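Home | Scores | Clubs | Threads | Log in

Fletcher Whitcombe
May 3, 2022

1/ Notes on the Rondadville bullpen after the Ellery series. Short version: the workload is the problem, and the velocity readings are a symptom.

2/ Ghiță has pitched in both ends of a back-to-back 3 times already. His slider is flatter each second night, and hitters have stopped chasing it off the plate.

3/ Spin on the fastball last night averaged 2000 rpm. That is low for him. Grip and release height look unchanged on the centre-field feed, so I read it as fatigue.

4/ Ellery's left-handed batters slugged .505 in the series. Most of the damage came on first-pitch strikes - a sequencing issue the catcher can correct.

5/ Paid attendance for the finale was 1300. The colour commentary blamed the cold for the late walks. Ellery's relievers worked in the same cold and walked no one. 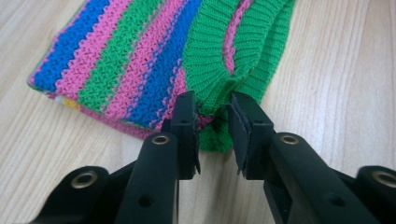 Stripes, blue, pink and green in both. 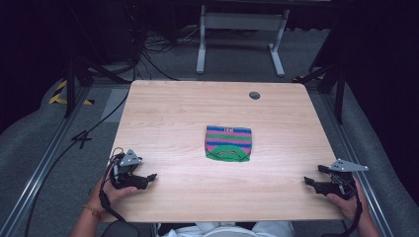 6/ What I would change: hold Laurențiu Ghiță to one inning, no consecutive days, and give the seventh to whoever is rested. The long man is underused in tied games.

7/ Stillitz is next, with a lineup that takes a lot of pitches. The starters need to get through six. I'll post the pitch charts after the opener.

Filed under: Baseball > Independent leagues > Pitching

Recent threads
Hivik's infield defence, by position
Reading a spray chart in October
Why Ellery bunts so often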